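机场运行管理 第四讲 跑道容量与时刻协调
授课教师：Tiina Lindqvist
讲义更新：2025年1月21日

一、基本概念
跑道容量指在给定运行条件下，单位时间内跑道系统可接受的起降架次上限。实务中区分两个量：
极限容量：需求持续饱和时的最大架次，不考虑延误水平。
实用容量：平均延误不超过约定阈值时的架次。时刻协调以实用容量为准。

二、影响因素
1. 尾流间隔。重型机后随轻型机时间隔最大，机型混合比越分散，容量损失越大。
2. 跑道占用时间。取决于快速脱离道的位置、角度及道面状况。
3. 起降比例。单跑道混合运行时，在两架进近航空器之间插入一架起飞，需相应放大进近间隔。
4. 气象条件。低能见度程序启动后，须保护仪表着陆系统敏感区，间隔加大。

三、算例：Tumthorpe机场
该机场有2条近距平行跑道，不能独立进近。6月高峰日，两条跑道合计实用容量为每小时40架次，其中到达不超过半数。某日三小时内申请量为102架次，低于三小时总容量120架次，但申请集中于首个小时，仍需调整。
结论：总量不超限不能推出各时段不超限，校核应按滚动小时进行。

四、时刻分配次序
（一）历史时刻。上一同航季执行率达标的时刻序列优先保留。
（二）新进入者。从时刻池剩余部分中按规定比例分配。
（三）其他申请。按全年运营、航线频次等次级标准排序。
Garkance与Osham两机场之间的航线须两端时刻同时匹配，任一端未获确认，该对时刻不生效。
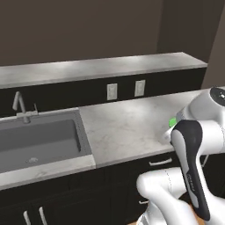

五、课后练习
1. 沿用第三节数据，若首个小时申请量为46架次，写出至少一种满足滚动小时约束的调整方案。
2. 说明Cisneros机场由混合运行改为隔离运行后，到达容量与起飞容量各自的变化方向。
3. 阅读教材第六章，整理跑道占用时间的测量方法，注明起止点定义。
作业以书面形式提交，须列出计算过程，中间结果保留一位小数。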